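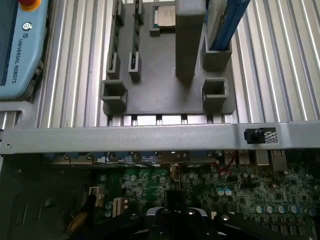 Shallow Utilities, Week 6 – Locating and Potholing Before You Bore
2023-11-08 | By Hermine Oberholzer | 4 min read

Welcome back! Last week we set up a bore path on paper. Now we get to my favorite part of the whole course, finding out what is already down there before the drill head does.

Start with the locate marks. Red is electric, yellow is gas, orange is communications, blue is drinking water, green is sewer. White is yours – it shows where you plan to dig. Learn these cold. Paint marks tell you where a line runs side to side, and they tell you nothing you can trust about depth. Grades get cut and filled over the years, and a pipe that went in at 36 inches may sit under 15 today.

So we pothole. Vacuum excavation is a joy to watch when the crew is good (Florian Rainer's group at Bowen will let us stand close, bring boots). Water cuts faster in clay. Air is slower, but you keep dry spoil you can put straight back in the hole.

For each crossing, write down:
- station along the bore path
- type and size of the line
- depth to top and to bottom
- surface it was measured from

That last one gets skipped all the time! A depth with no reference surface is useless once the asphalt comes off.

Worked problem. The Grestov Road bore is 159 feet long and crosses a water main at station 96. The top of the main is 48 inches down and the pipe is 6 inches across, outside to outside. The plan calls for 24 inches of clearance below it, and your final backreamer is 12 inches. How deep is the bore centerline at the crossing?

Bottom of main: 48 + 6 = 54 inches. Add clearance: 78. Add half the reamer: 84 inches, or seven feet. Plenty of people use the pilot bit size here and come up short – use the biggest hole you are going to make.

For next time: read the section on drilling fluid, and redo the problem with an 18-inch reamer. Khoa Nghiêm has the spare locator wands if your group wants to practice behind the shop.

3 comments | 11 shares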